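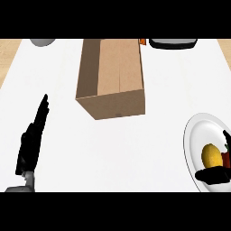 Zaid Haddad wrote to me in May to say that domestic one-day cricket is dying and I should stop pretending otherwise. He'd been to the Grovus Cup opener, he said, and the loudest sound all afternoon was the scoreboard generator. He also said I'd been soft on the organizers in my season preview, and okay, fair enough, maybe I was.

So I went to the next one. I took the early bus out to Bistus, got there at 9:30 in the morning and had my pick of the seats on the shady side (the shady side at Bistus is four rows deep and you share it with the players' bags). Ekis were playing Dubey, two teams that have disliked each other for as long as I've been writing this column, and the official attendance came to 2,689. I know that isn't a big number. But I'd been to the same fixture the year before and it felt like a different place – kids along the rope, a line for tea that went past the sightscreen, somebody's uncle with a drum.

And then the cricket was good! Dubey won the toss and batted, lost three wickets before I'd finished my first cup, and looked completely finished. Khalil Masri came in at five. I've always had him down as a nudger, a guy who gets you a tidy 30 and then chips one to midwicket, and for the first hour that's exactly how he played. Then Ekis brought back their quick bowler from the road end a couple of overs too early, with the ball gone soft and the wind behind the batter, and Masri just went. He pulled him twice in front of square, drove him straight back over his head, and got to 100 with a scrambled two that should have been a run out.

The Ekis chase was slower and a lot more nervous. They were ahead of the rate for most of it, then they got stuck against the spinners, and you could hear the crowd start muttering (I was muttering too, and I don't even support them). They needed 19 from the last over. They got 14 of them, and the last ball went straight up in the air and came down in Masri's hands at long-on, because of course it did.

I don't think one good afternoon settles the argument with Zaid. The schedule is still a mess, with two rounds squeezed into nine days and then a gap so long that people forget there's a tournament on. The fixtures go up late. Half the matches clash with the club leagues, so the folks most likely to buy a ticket are busy playing. I'd fix that before I touched the format, and I'd leave the 50 overs alone, too.

Zaid says he'll come to the return game at Dubey if I buy the tea. I've told him to bring a hat.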